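Which gray for a small hallway?
Posted 2022-01-28

I need to repaint a hallway with no windows. The walls were yellow and I want a gray that won't go dingy. Flat or eggshell? The lamp is 68 inches up.

Marwat
Go pale. Dark grays close a narrow hall in. I used eggshell and it wipes down fine. Two coats, and leave it overnight before you judge the color.

Flulance
white is easier

Fedach
Flat hides dents better, but it marks. Any pale gray will shift across the surface depending on the light — cooler in one corner, darker lower down — so paint a test patch at least 20 inches wide and look at it with the lamp on. Mine cost $30 a gallon at the store in Avon. I'd buy it again.

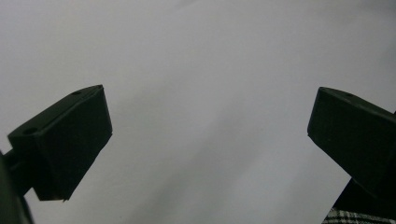
Pale gray, a little lighter toward the upper right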